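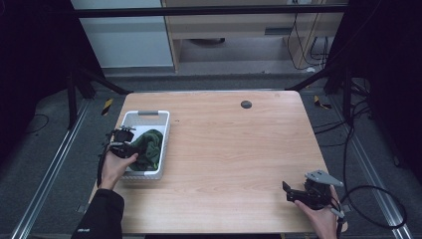

How long should a cloth sit in the basket before it gets folded? Overnight at most, and less if it's one of the dark green ones, which seem to hold a crease like they mean it.

October, notebook page carrying on from the last one where I ran out of room in the middle of the Briggs stuff. That's all still on the other page, go look there for the wash temperatures.

So this week is folding week. I've been putting it off (I like washing, I like sorting, I do not like folding) but we have the Kornlow order to get ready and they want everything flat and squared up and in stacks of 8. Last time I sent them stacks of whatever fit in the carton and got a very polite note about it. Stacks of 8 it is!

Total for Kornlow is 1,104 cloths. I did the division twice since I didn't believe it came out even - 138 stacks, nothing left over. Somebody over there must have planned it that way, or else it's luck.

Morning notes, mostly about the basket.

I'm doing everything out of the white plastic basket now, the one with the slots around the rim and the gray handle. The old canvas bag is retired. With the bag I was always digging, and whatever was on the bottom came out looking like a walnut. The basket sits on the left side of the table and I pull from it toward the middle, and the right side stays clear for the finished stack. I tried it the other way around for an hour and kept putting folded cloths back in with the crumpled ones like an idiot. Left to right. Leave it left to right please, if you're using the table after me.

The table itself is great for this, by the way. The wood is light and the grain is fine so a dark cloth shows up beautifully against it and I can see right away if an edge is off. The pale gray Ultley cloths are another story, they more or less vanish. For those I've been laying down a sheet of brown paper first. One annoyance: the little round cable hole near the far edge. If I spread a cloth too far back, the corner dips into it and I get a pucker. So I work closer to the front edge than I'd like, and my back has opinions about that by lunch.

How I'm folding the green ones, for whoever picks this up:

Grab by a corner, not by the middle. I know the middle is what's sticking up out of the basket and it's tempting. If you take it by the middle you get a jellyfish and then you spend ages finding an edge. Corner, lift, let it hang a second, find the next corner along. Lay it down with the hem toward you. Smooth from the center out with the flat of your hand, two or three passes. Then half, half again, and thirds the last way. The thirds are what make the stack sit level. I was doing another half there and the stacks leaned over like a bad cake.

Don't pull the hem tight. The hem is stitched a bit shorter than the cloth on this batch (Bilham made them, and I've already written to Bilham) so if you pull it straight the middle bubbles up. Let it curve a little. It disappears in the fold.

Timing: I was slow at first and got faster, the way you'd expect. By late morning I'd done 80 and felt pretty smug, then I checked the first ones and redid a bunch because they were folded hem side out. Kornlow wants hem side in. That's written on the order in large letters. I read it yesterday. Oh well.

After lunch, 1:30 or so.

Khôi Đặng came by and watched me do a few and asked why I don't shake them out first. I said because it sends lint all over the table. He said try it away from the table then, over the carpet. So I did, and he's right, they drop flatter and I don't need the third smoothing pass. The lint does go on the carpet though, and the carpet is dark gray and shows everything. I've put the vacuum by the door so I remember. Khôi, if you're reading this, the vacuum is a hint.

We also talked about how full to fill the basket. My feeling is a loose heap that comes up near the rim and no higher. Pile it above the rim and the top ones slide off whenever you pull one out, and push it down to make room and you've just pressed in all the wrinkles you're about to smooth out. So, smaller loads, more trips to the dryer. It feels slower and I honestly can't tell yet if it is. I'll keep an eye on it tomorrow.

One thing I want to try is sorting before the basket instead of out of it. Right now the odd Ultley gets in with the greens and I only find it when I've got it in my hand, and then I have a lonely gray cloth sitting on the table getting in the way of everything. A second basket would fix it. Is there another white one anywhere? I looked in the back and found only the lid to something.

End of the afternoon: 90 more done and stacked, all hem side in, checked twice this time. Cartons get lined with tissue before the stacks go in, and the tissue is nearly out, so that's on the shopping list with tape and a new marker (the black one squeaks and I can't stand it).

Left for tomorrow: rest of the greens, email Bilham again about the hems, ask Briggs whether they want theirs in thirds too or if that's only a Kornlow thing. And move the brown paper somewhere I won't put my coffee on it.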